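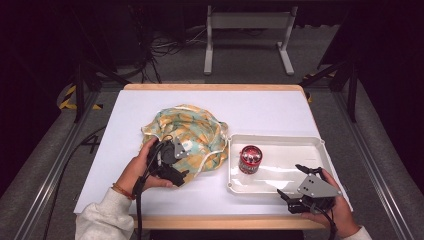
Visits > Ballparks > Caloso training complex

Caloso open day, notes from the back fields

Got there before the gates, Sep 18, 2025, parked on the grass past field 3. Program says the complex seats 2000 in the main park, which looks right if everybody breathes in. Free entry, free sunscreen, hot dogs not free.

Started in the bullpens because that's where the line was shortest. Six mounds side by side under a tin roof. Waltraud Gasser runs the pitching side for the Caloso rookie club and she had a lefty throwing easy, fastball and curve only, fifteen pitches then sit. She stands behind the catcher with her arms folded and says almost nothing. Once: "Same again." Lefty threw the same again. Big slow curve, started at the hitter's shoulder and the poor kid standing in with a bat bailed out completely. Good laughs along the fence.

Asked her about the bullpen games the club ran all summer. Short answer, they had two starters hurt and no choice. Longer answer was that the relievers liked it until August and then they didnt. She wants five real starters next spring. Everybody does.

Batting cages next. Loud. Andri Prantl, hitting coach, let visitors take ten swings off the machine, set slow. I fouled off four, missed the rest. A girl from the Nestska youth team, maybe twelve, hit line drives until they had to ask her to let somebody else in. Prantl wrote her name on his hand.

Clubhouse tour went in groups and ours was too big. Saw lockers, a laundry room, the training room from the doorway only. Weight room is new since last September, paid for with the sale of the old parking lot across Utley Road. Yae Tamura does the strength work and gave a quick talk on shoulder care, mostly bands and sleep. She was asked three times about ice. Doesn't love it, doesn't forbid it.

Lunch was late. Line for the one grill ran back past the ticket windows, 640 people through the gate by noon according to the kid with the clicker, and 2700 was the total when they called it over the speakers at the end. More grills next year please.

Afternoon, the intrasquad game, five innings, Blues against Grays. Hard to follow since nobody had the right numbers on. The Blues' shortstop (Abubakar on the sheet, no first name given) went deep in the hole in the second and threw across his body to get the runner by half a step. Play of the day easily. He also struck out twice on pitches in the dirt so, work to do. Grays won 4-1 on a bases-clearing double over the right fielder, who had the sun right in his eyes and no glasses on.

Mattes Lammers, head groundskeeper, walked a few of us around the infield after. Clay gets watered four times on a hot day. He's replacing the lip between grass and dirt at second where balls have been hopping up on people. Let us feel the difference with our shoes. Best part of the teh day for me and only eight or nine people stayed for it.

Autographs I skipped. Lina Awwad from the front office said the next open day will be in the spring, before camp breaks, with the back fields open the whole time. Bring a hat. The bleachers on field 3 have no shade at all and the water fountain there was off.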